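Chapter 9
Can It Wring Out a Dishcloth? Reading a Product Offer

Before you start
You'll want Chapter 6 (two-arm coordination) fresh in your mind, and the section on force sensing from Chapter 8 if you skipped it. I know some of you skipped it. Terms in the margin list for this chapter: acceptance test, task boundary, starter set, service tier, compliance.

I bought my first robot arm out of a catalog, on the strength of one photo and the word "dexterous," and I spent most of the following December finding out what the word meant to the person who wrote the catalog. It meant the gripper opened and closed. I was annoyed at them for years, and then I reread the page and saw that they had never promised me anything else. I had filled in the rest myself.

So this chapter is about reading. We're going to take one real purchase, the Song two-arm kitchen kit from Brimow, which our teaching lab at Sulldale bought last year, and go through the offer the way I wish I'd gone through that catalog. We'll compare it with a service from Treltard that covers much of the same ground for a monthly fee. And we'll do it with a single chore in mind the whole way through, a chore you have probably done this week without giving it a thought: wring out a dishcloth over the sink and hang it up.

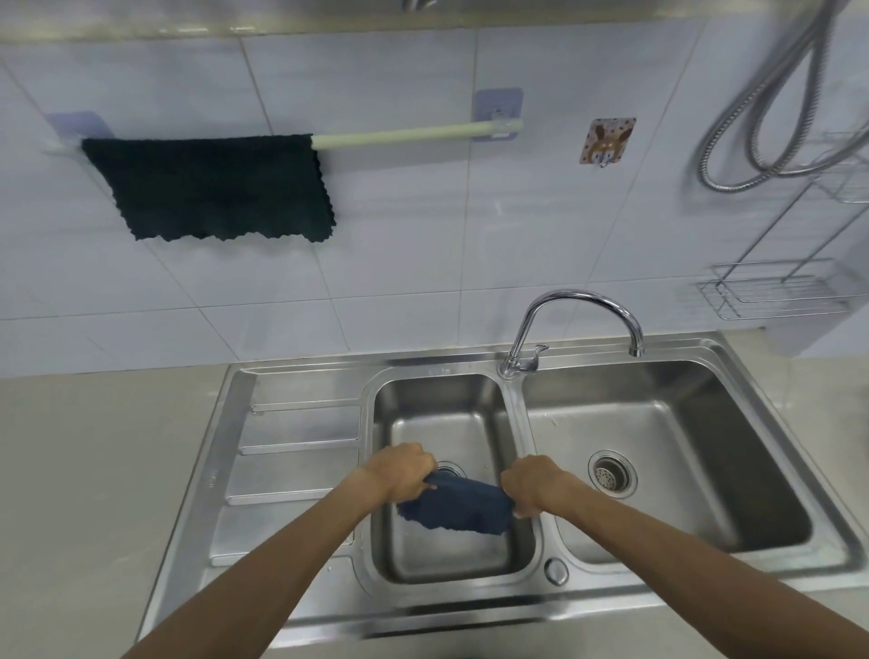

My students always want to start with something grander. Cooking an omelet, say, or loading a whole dishwasher. Charmaine Ngubane, who ran the lab section the first time I taught this, had the good sense to talk me out of the omelet. A cloth is cheap, you can drop it, and it asks for nearly everything we covered in the first half of the book. It has no fixed shape. It changes weight when it takes up water. Both arms have to hold on while they turn against each other, and if one of them slips, the other is suddenly pulling on nothing (watch what your controller does then!).

9.1 Write the task down first

Please do this before you open anybody's brochure. Once you've read the brochure, you'll start describing the task in the vendor's words, and then of course the product will fit.

When I wrote ours down the first time, I put "wring cloth, hang cloth." Lowri Beddoe, our lab manager, handed it back and asked where the cloth was at the beginning. Fair point. In the sink? Bunched on the divider? Flat on the drainboard? We went around on this for an afternoon, and the version we ended up with read like so:

Start: one cloth, soaked, lying in the basin in no particular shape.
Grip: each arm takes hold of part of the cloth and lifts it clear of the bottom.
Wring: the arms twist against each other, staying over the basin, until no steady stream runs out.
Open: the cloth is untwisted enough to be folded over a bar.
Hang: the cloth goes over the bar and stays there when both arms let go.
End: both arms back at rest, nothing knocked into the sink.

Look at how much is sitting in "stays there when both arms let go." That's your task boundary, the point where you agree the job is over and somebody is allowed to judge it. Vendors love a fuzzy task boundary. A demo that stops while the grippers are still holding the cloth against the bar tells you very little about what happens next, and I've seen plenty of demos stop right there.

Notice also what we left out. We didn't ask for the tap to be turned on, and we didn't ask for the cloth to be straight. I would have liked it straight. Lowri told me that if I wanted it straight I could pay for it, and she was right, as you'll see when we get to prices.

9.2 What Brimow says the Song kit does

The page we ordered from had a headline, a short film, a parts list, and a table. Read them in reverse order. The table is where an engineer was allowed near the page.

According to the table, Song ships with two arms on a shared rail, soft-tipped grippers, a force sensor at each wrist, and a starter set of 253 recorded demonstrations of cloth handling by people. The wrists are rated for light splashing. The grippers are rated for more than that, and the rail isn't rated at all. I missed that last bit! I had read "splash-resistant" in the headline and taken it to cover the lot. We ended up building a little acrylic skirt for the rail, which works fine and looks terrible.

The starter set is the part that got me to sign. If you've ever tried to collect your own two-handed demonstrations, you know how slow it goes, and here was a box of them ready to load. What the page didn't say was how the demonstrations were divided. When we opened the set up, wiping and folding made up most of it, with wringing a long way behind. Nothing dishonest there, since all of it is cloth handling. But we had bought the kit for wringing, and nobody on our side had thought to ask.
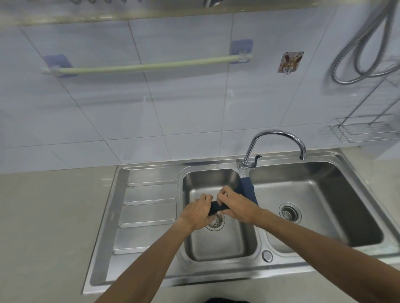
People are very good at this and very bad at telling you how they do it. Try it at your own sink tonight. Pay attention to your wrists. Most people I've asked say they twist with both hands equally, and then when I watch them, one hand mostly holds while the other does the turning, and somewhere in the middle they let go a little and take a fresh grip farther along. That regrip is the hard part for a machine. Human wrists run out of travel and so do robot wrists, but you and I regrip without losing the twist we've already put in. Song, out of the box, loses it. The cloth relaxes, the arms start over, and you get a lot of motion with not much water coming out.

Mansa Wumbei wrote the regrip routine we use now. It's in Appendix C, and he would like me to mention that the comments are his and the variable names are mine.

A word on compliance, in the mechanical sense. You'll remember from Chapter 8 that a compliant arm gives a little when something pushes on it. For wringing you want stiffness about the twist and softness along the cloth, both at once, and the Song controller lets you set those separately. This is the feature I'd pay for again. It gets one line in the table and doesn't appear in the film.

9.3 What Treltard says its service does

Treltard comes at it from the other side. You keep your own arms, whatever they are, and you send in your task description along with a recording of your work area. They send back a trained skill and keep it updated for as long as you subscribe. The basic service tier was $70 a month when we tried it, and it came with 70 training runs on your task before you had to move up a level.

I liked them on the phone. The questions they asked were better than Brimow's: what's the bar made of, how is it fixed to the wall, how high is it above the sink. The way a bar is mounted matters a good deal. Plenty of home kitchens have a light plastic one held on with adhesive pads, and an arm that leans on it the way it would lean on a bolted steel rail may well take the whole thing off the tile. Our lab has a bolted rail. If we had trained on that and shipped to a home, we would have been in trouble, and it took a sales call to make me see it.

Where the service let us down was speed. A change in the task, even a small one (we swapped to a thicker cloth), meant a new round of training on their end and a wait on ours. For a class that meets every week, that's rough. For a company that wants one skill and wants it to keep working, I could imagine being quite happy.

9.4 Your acceptance test

An acceptance test is the thing you and the vendor agree to run before the money is final. Write it from your task description, and write it before delivery. Say who sets the cloth down at the start. Say how many tries there are and what counts as a failure. Put in at least one cloth the vendor hasn't seen.

Ours had two parts, scored separately, wring and hang. I'd split them again. The skills fail in different ways, and if you score them together you can't tell a vendor which half to go fix. Song came out well ahead on hanging and so-so on wringing until Mansa's routine went in. Treltard's skill was steadier on the wring — it took its time about it — and then tended to put the cloth over the bar with far too much on one side.

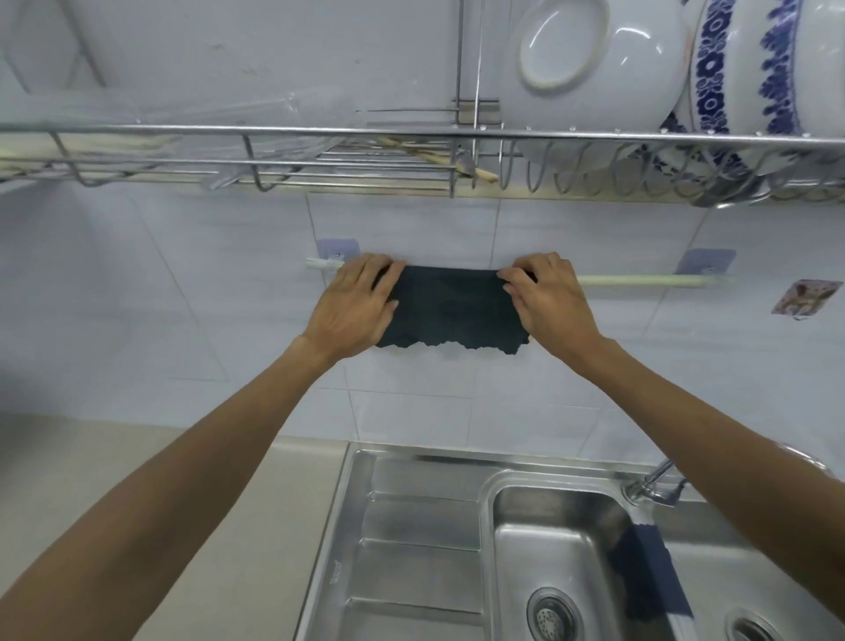 Rekha Warrier
Senior Instructor, Applied Robotics, Sulldale Teaching Lab

A few notes on how to use the rest of the chapter. Sections 9.5 through 9.7 go through the Song parts list line by line, and you can skim them if you already own a two-arm setup. Section 9.8 is a sample letter to a vendor, written by Svenja Mayrhofer, who buys equipment for a living and is a good deal tougher than I am. Steal from it freely. I've left her notes in.

If you're working through this book on your own, without a lab, you can still do all the writing exercises. Pick any two-handed chore in your home, do it slowly, and write the task description before reading 9.5. Then give the description to somebody who wasn't in the room and ask them to follow it to the letter, with no help from you. Keep the first draft. You'll need it for the problem set, where I ask you to mark every word in it that a salesperson could stretch.

9.5 The parts list: arms and rail

Start with reach. The Song table gives it from the shoulder joint, and you'll want it from the front of the counter, so the first job is to get out a tape measure and work out what you lose.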